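**Ticket:** Small tin, lid binds on closing
**Queue:** Filell / household and storage
**Status:** Closed, see last entry
**Priority:** Low

Reported fault: the lid on the small blue tin goes down on one side and stays proud on the other. Pressing the high side makes the low side lift. Once it is fully down it is hard to get off again. The tin is used for spare buttons, thread and needle cards. Contents were removed before testing.

Pictures attached to the ticket:
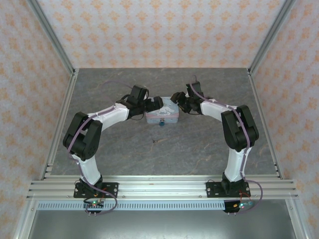
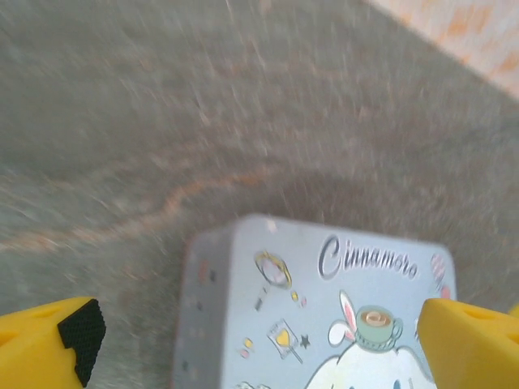
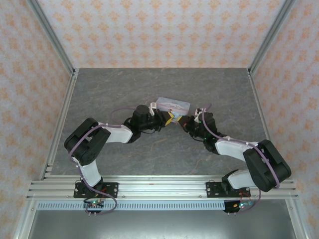
**Entry 1, 9:10 a.m.**

Asked for the basics. Answers from the reporter:

- Tin was bought secondhand with no packaging or paperwork.
- Lid worked normally until June.
- Stored on a shelf in the Cirard cabinet with a stack of pattern books on top of it.
- Never washed. Wiped with a dry cloth.

The stack of books is the first suspect. A thin lid under a steady load can bow in the middle and pull its long sides inward, and then the rim catches on the body.

**Entry 2, 9:45 a.m.**

Laid a steel rule across the lid in both directions. No gap under the rule lengthwise. Crosswise it rocks very slightly. Not enough to explain the binding, but noted.

Checked the body the same way, upside down on a sheet of glass. It sits flat with no rocking. The body is ruled out as twisted.

**Entry 3, 10:20 a.m.**

Cleaned the inside of the lid rim with a cotton swab and warm water. The swab came away brown on the first pass and nearly clean on the second. Dried both parts with a paper towel and left them open by the window for 2 hours.

Do not use nail polish remover or any other solvent for this. It softens printed decoration and the damage is permanent.

**Entry 4, 12:30 p.m.**

Retested. Closing is easier on the left. No change on the right.

Ran a strip of printer paper between the lid rim and the body, working clockwise from the front. The paper slides freely until just past the rear right corner, then tears. Repeated with a fresh strip and got the same result. The contact point is short, less than the width of a fingertip.

**Entry 5, 1:15 p.m.**

Looked at the rear right corner of the rim under a desk lamp. There is a small inward dent on the inside edge, easier to feel than to see. It matches the place where the paper tears. Probable cause: a knock against the shelf bracket — the Cirard brackets have a square edge and the tin was kept in the back corner.

Correction method:

1. Pad the outside of the lid with a folded dish towel so the print does not touch the bench.
2. Put the rounded end of a wooden spoon handle against the dent from inside.
3. Push outward with thumb pressure only. Hold, release, check with paper.
4. Repeat in small steps. No hammer, no pliers.

It took 8 pushes. After the last one the paper passed the corner without tearing.

**Entry 6, 2:05 p.m.**

Polished the inside of the rim with wet-and-dry paper, 1,000 grit and then 2,000 grit, used dry and only on bare metal. Wiped out the dust. Rubbed a plain white candle along the same edge and buffed off the excess.

The lid now closes level with one hand and comes off without the body lifting. Contents put back and test repeated, same result.

**Follow-up**

- Tin moved to the Sudus drawer unit. Nothing to be stacked on it.
- Bracket edge to be covered with felt tape. Split out as a separate ticket under Zelenák, same queue.
- Crosswise bow in the lid left as is. Reopen this ticket if the binding returns.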